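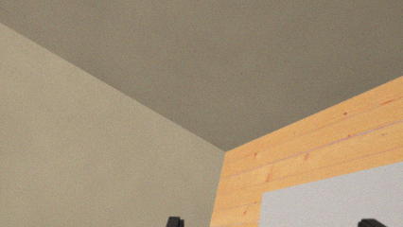
Computer rendering of a room corner, looking up at the ceiling.

Bristora Moves Token Holders' Assets to Opoku Under Custody Transfer Plan

By Latifa Ait Ali
July 18, 2018
Reading time: 4 minutes

Digital asset exchange Bristora has started moving customer balances to Opoku, a separate custody firm, under a transfer plan the two companies signed in June. The change affects how coins are held and how withdrawals are approved. Trading on the exchange continues under the existing fee schedule.

Until now, Bristora held customer coins in wallets it ran itself. Deposits went into a pool of hot wallets, and balances above a set threshold were swept to offline storage at the end of each business day. The exchange's own operations staff held the signing keys for both tiers. Under the new plan, Opoku holds the keys to the offline tier, and Bristora keeps only the hot wallets needed to meet daily withdrawals.

The transfer notice sent to customers says 70 percent of balances by value will sit with Opoku once the first stage is complete. The remainder stays with Bristora until the second stage, for which the notice gives no date.

How withdrawals will work

Small withdrawals will be paid from the hot wallets as before. A withdrawal that exceeds the hot wallet limit for a given coin will be passed to Opoku, where it must be signed with 3 separate keys before it is broadcast to the network. The keys are stored at different sites, and no single employee has access to more than one.

Bristora expects large withdrawals to take longer under this arrangement. The notice sets a target of one business day for requests received before the daily cutoff and two for those received after it. Requests that fail an address check are returned to the customer's account balance and have to be submitted again. Withdrawal fees are charged only once the transaction has been signed.

Customers do not need to create an account with Opoku. Balances will continue to appear on the Bristora account page, with a label showing which firm holds them. Deposit addresses, however, will change. Each account will be given a new address for every supported coin, and the old addresses will be monitored for 43 days after the switch. Coins sent to an old address after that period will have to be recovered by hand, and a processing charge will apply.

Accounts with open margin positions are handled separately. Collateral for those positions stays in the hot wallets until the position is closed or reduced below the maintenance level, at which point the released coins join the next scheduled transfer.

Legal status of the coins

The transfer also changes the terms that govern ownership. Bristora's previous user agreement described customer coins as held "for the benefit of" account holders but allowed the exchange to keep them in the same wallets as its own funds. Lawyers who reviewed the agreement for Viltonwood, a lender that keeps part of its loan collateral on the exchange, said in June that this wording left open whether customers would rank as owners or as unsecured creditors if the exchange failed.

The revised agreement states that coins held by Opoku are the property of the customer and are recorded in a ledger separate from the assets of either company. It bars Opoku from lending, pledging or otherwise using them. The same bar does not extend to coins in Bristora's hot wallets, which remain subject to the older language.

Viltonwood has told its borrowers that it will move its collateral into the Opoku tier in full. Loan terms, including the ratio at which a margin call is issued, are unchanged. The lender has added a clause allowing extra time for borrowers to post more collateral when a delay in the custody process prevents a transfer from settling – a case its earlier contracts did not address.

Audit and insurance

Opoku's ledger will be checked each quarter by Flelilmont, an accounting firm. The review compares the ledger total for each coin with the balances visible on the relevant blockchain and tests a sample of individual accounts. Flelilmont's first review covered 516 accounts and found no difference between the recorded and actual balances. It did note that time stamps on a small share of ledger entries were written in local time and others in universal time, and recommended a single standard. Opoku has accepted the recommendation.

The review does not cover the hot wallets, and it is not an audit of either company's financial statements. Liabilities outside the custody ledger are also out of scope.

Insurance applies to the offline tier only. The policy covers theft of keys and physical loss of the devices on which they are stored. It excludes losses caused by a fault in a coin's own software, by a network split, or by a customer giving account details to a third party. The limit of cover has not been published.

What customers need to do

Account holders must accept the revised user agreement before their next withdrawal. Those who decline can withdraw their full balance to an outside wallet without a fee, subject to the usual identity checks. Accounts that take no action will be moved under the revised terms once the notice period ends, though withdrawals will stay blocked until the agreement is accepted.

Customers who use automated tools to send deposits should replace stored addresses with the new ones. Bristora will issue updated programming keys on request – existing keys will keep read access but lose the ability to submit withdrawals.

Last updated: July 18, 2018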